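# 4. Lumari: primeira configuração da agência 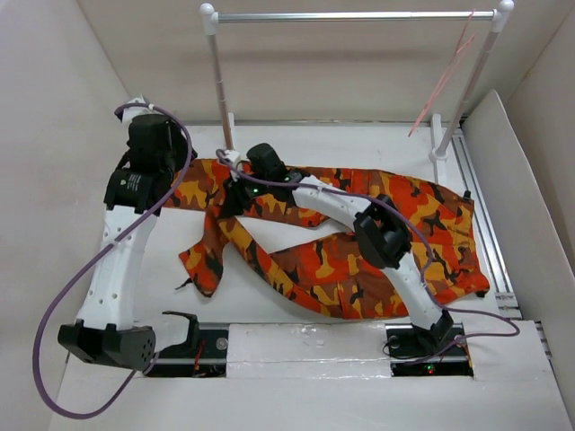
*Última alteração: março, por Gergely Mészáros (secções 4.3 e 4.6)*

Para quem vai abrir conta nova da agência. Se a conta já existe e só falta juntar um consultor, saltar para 4.3.

Ter à mão antes de começar:

- número da licença AMI e data de validade
- NIF da agência
- apólice do seguro de responsabilidade civil, em PDF
- logótipo, fundo transparente de preferência
- lista dos consultores com email profissional (gmail pessoal não, o convite vai parar ao spam metade das vezes)

## 4.1 Criar a agência

1. Entrar com a conta de administrador. Menu **Agência > Nova**.
2. Preencher nome comercial e denominação social. São campos diferentes. O comercial aparece nos anúncios, o social nos contratos.
3. Licença AMI: só algarismos, sem a sigla e sem espaços.
4. Carregar a apólice. Esperar pelo visto verde antes de mudar de página.
5. **Guardar**. O estado passa a *Em validação*.

> **Nota:** a validação costuma ficar feita no próprio dia. Pedidos entregues ao fim da tarde de sexta passam para segunda. Entretanto dá para configurar tudo, só não dá para publicar.

Erro 91 ao guardar: o NIF e a denominação social não batem certo. Quase sempre é o "Lda." que falta ou um "Unipessoal" a mais. Corrigir e guardar outra vez, não é preciso recarregar o PDF.

## 4.2 Lojas

Uma agência, uma ou mais lojas. Mesmo quem só tem uma tem de a criar.

1. **Agência > Lojas > Adicionar**.
2. Morada, telefone, horário.
3. Escolher a loja principal. Os contactos que chegam sem loja atribuída caem todos nesta.
4. Guardar.

Mudar a loja principal mais tarde é possível. Os contactos antigos ficam onde estavam.

## 4.3 Consultores e perfis

Três perfis, por ordem de permissões:

| Perfil | Cria imóveis | Publica | Vê comissões |
|---|---|---|---|
| Consultor | sim | não | só as próprias |
| Coordenador | sim | sim | as da loja |
| Direcção | sim | sim | todas |

1. **Equipa > Convidar**.
2. Email, loja, perfil. Por esta ordem, o perfil só fica activo depois de escolher a loja.
3. Enviar. O convite é válido até ao fim da semana. Se expirar, botão **Reenviar**, não criar outro.
4. Depois de aceite, abrir a ficha do consultor e preencher a percentagem dele na comissão.

> **Atenção:** não partilhar logins. O histórico do imóvel regista quem mexeu no preço e quem abriu a ficha do proprietário, e esse registo não se edita.

Consultor que sai da agência: **Desactivar**, nunca **Eliminar**. Eliminar apaga as visitas agendadas e desliga os contactos do imóvel. Antes de desactivar, passar a carteira a outra pessoa em **Equipa > Transferir carteira**.

## 4.4 Comissões

1. **Agência > Comissões**.
2. Venda: percentagem e valor mínimo. O campo do mínimo vem preenchido com 3000 €. É só um valor de arranque, trocar pelo da agência.
3. Arrendamento: em rendas. Uma renda, meia, o que for praticado.
4. IVA: marcar **acresce** ou **incluído**. Não deixar em branco, senão a minuta do contrato de mediação sai com a frase incompleta.
5. Partilhas com outras agências: percentagem por defeito. Pode ser alterada imóvel a imóvel.

Alterações aqui só valem para contratos novos. Os que já estão assinados mantêm o que lá está.

## 4.5 Imóvel de teste

Fazer um antes de importar a carteira toda. A sério. Poupa trabalho.

1. **Imóveis > Novo**, finalidade **Arrendamento**.
2. Tipologia T2, renda 1150 €, morada da própria loja.
3. Certificado energético: escolher *Em curso*. Com *Isento* o sistema pede justificação.
4. Descrição até 2000 caracteres, espaços incluidos. O que passar é cortado sem aviso.
5. Marcar **Imóvel de teste** no fundo da página. Confirmar duas vezes que ficou marcado.
6. Gerar a ficha em PDF e ver: logótipo, número AMI, telefone da loja certa, valor da renda.

Se o número AMI não aparece no PDF, voltar a 4.1, passo 3. Sem ele o anúncio não deve sair.

Apagar o imóvel de teste no fim. Este sim, pode ser eliminado.

## 4.6 Ligação aos portais

Bozsik e Pelto, por agora. Plarerov ainda em testes, o botão aparece cinzento e é mesmo assim.

**Bozsik**

1. No Bozsik, área de cliente, copiar a chave de integração.
2. No Lumari, **Portais > Bozsik > Colar chave**.
3. **Testar ligação**. Tem de dizer *Ligado*.
4. Escolher quem recebe os contactos: loja ou consultor do imóvel.

**Pelto**

1. Não há chave. Pedir a activação por email ao gestor de conta do Pelto, com o número de cliente.
2. Quando vier a confirmação, **Portais > Pelto > Activar**.
3. Escolher o número de destaques por loja.

> **Atenção:** se a agência já tinha anúncios no portal, despublicar primeiro os antigos. Senão ficam a dobrar, às vezes com preços diferentes, e os proprietários reparam.

A sincronização corre de noite. Mudanças de preço e imóveis reservados seguem logo. Fotografias novas esperam pela da noite.

## 4.7 Dados dos clientes

1. **Agência > Privacidade**. Colar a politica de privacidade da agência ou o link.
2. Definir o prazo de conservação dos contactos sem negócio.
3. Activar o consentimento na ficha de visita. A assinatura pode ser no telemóvel do consultor.
4. Documentos de identificação: só na pasta **Reservado** do processo. Nunca nas notas nem nos anexos do imóvel, que toda a equipa da loja vê.

Contratos e minutas: ver secção 5. Importação de carteira por Excel: secção 6, modelo da folha em **Ajuda > Modelos**.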